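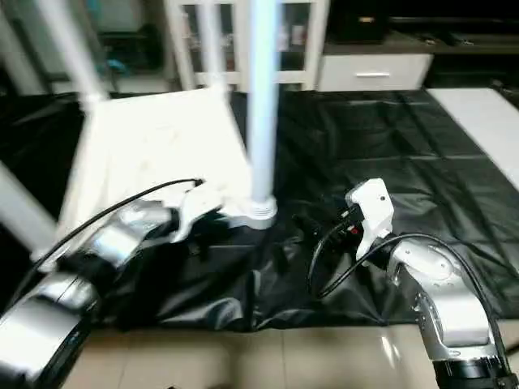 Left gripper on the black cloth, right one raised.

Clurden notebook, March
Reading time: 4 min
Home Notebook Methods People Contact

Entry: pilot of the drop-in sleep and worry sessions

Started writing this at 4.40 pm with the last of the questionnaires still in a heap beside me, so forgive the order. Short version for anyone skimming: people came! We had hoped for a trickle and we have 182 baseline forms, which is far more than I'd have dared put in the plan. Lorna has been grinning all afternoon.

Where we are. The pilot runs nine weeks. Anyone at the college can walk in, no referral, and get up to 15 minutes with one of us to talk through sleep, worry or both. They fill in the short form before and again a fortnight after. Murdo has the follow-up reminders going out by text, and the replies that have come in so far are nearly all complete, with very few blanks on the worry items. The old email version was dreadful for blanks (see my grumbling in the autumn pages).

Things that surprised me today:

- Apprentices from the Cowie building are turning up in pairs. One comes in, the friend waits, then the friend asks if they can have a go too. We never allowed for this in the form. Marion suggested a tick box, "came with someone", and I think she's dead right. It goes in from the next print run, and we'll mark the earlier ones as unknown and leave them that way.

- The sleep diary is too long. I love the sleep diary, I wrote most of the sleep diary, and it is too long. Lewis timed himself doing a full week of it at home and came back with a page of crossings-out. We're cutting naps and caffeine down to one line each and keeping bedtime, lights out, wake time and the "how rested" scale.

- Several people said the nicest bit was being asked what they'd already tried. I'd put that question in purely to avoid repeating advice! Moving it up to second place, straight after the hello.

Scoring. Had a wobble over item 6, which is reverse-scored on the paper form and not on the tablet one. Finlay spotted it when two totals for the same person came out miles apart. All tablet entries have been rescored, and he and I each checked a separate pile by hand. They agree now. Please, anyone touching the spreadsheet, use the column headed Q6_R and leave the raw one alone. I've coloured it orange. 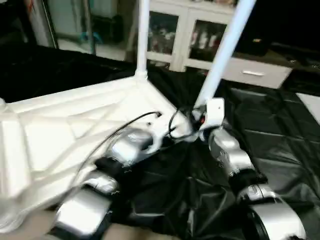
Afternoon meeting, rough notes

Recruitment: the ceiling we agreed is 300 people, and at this rate we could get there before the pilot closes. Lorna wants to stop at 300 exactly and open a waiting list. Murdo would rather let everyone have a session and simply not give the form to the later ones. I'm with Murdo, though Lorna's point about the comparison group is a good one and I haven't answered it properly yet. To come back to.

Comparison group: we're using the Brurnaseo students, who get the leaflet and the same two forms. Their return rate is lower than ours. Lewis is going over to talk to the tutors and will take a stack of paper copies, as half of them seem to prefer a pen.

Safety: two people this fortnight needed more than we can offer in a short chat. Both were walked along to the counselling team the same day, as per the sheet on the door. The handover went smoothly and I'm very glad we rehearsed it. Marion is adding the evening number to the sheet in bigger type.

Analysis: I'd like to look at change in worry split by whether sleep was the main reason for coming. My hunch is that the sleep people will report less worry too, and I can't wait to find out, but I have promised Finlay I won't peek until all the follow-ups are in. Writing it here so it counts.

To do:
Print new form with the "came with someone" box (Marion)
Shorter diary, draft by next meeting (me, Lewis)
Ask Gukance about the text credits, we're getting low (Murdo)
Write up the Q6 fix for the methods page (Finlay)
More biscuits, the oat ones went first

Recent entries
Why we dropped the email reminders
Practising the handover: notes from our run-through
First draft of the sleep diary, with comments
Choosing a worry scale people will finish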